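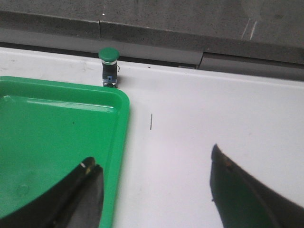
Se abre la reunión sobre el traslado de los servicios internos a la nube de Prarero. Veronika Rácz resume el estado: 37 aplicaciones migradas y 180 pendientes, casi todas de facturación.

Compatibilidad. Jenő Szűcs informa de que las imágenes exportadas desde Yaman arrancan en Prarero sin cambios, pero las reglas de red hay que rehacerlas a mano. Pide dos semanas más. Se aprueba.
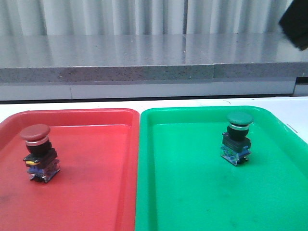
Bandejas roja y verde, con pulsador rojo.

Costes. La cuota mensual queda en 4000 euros, copias incluidas. Rácz señala que el tráfico de salida se factura aparte – el contrato lo recoge en el anexo – y solicitará a Hison una oferta alternativa.

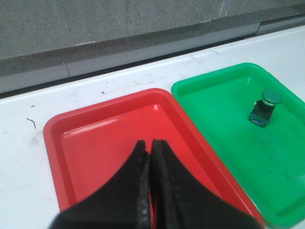

Última modificación de la página: 29/5/25

Incidencias. Sigue abierto el tique 413, relativo a la caducidad de certificados en la sede de Netodcombe. Lo asume Szűcs.

Ruegos y preguntas. Se pide que las claves antiguas de Yaman no se borren hasta cerrar la migración. Conforme.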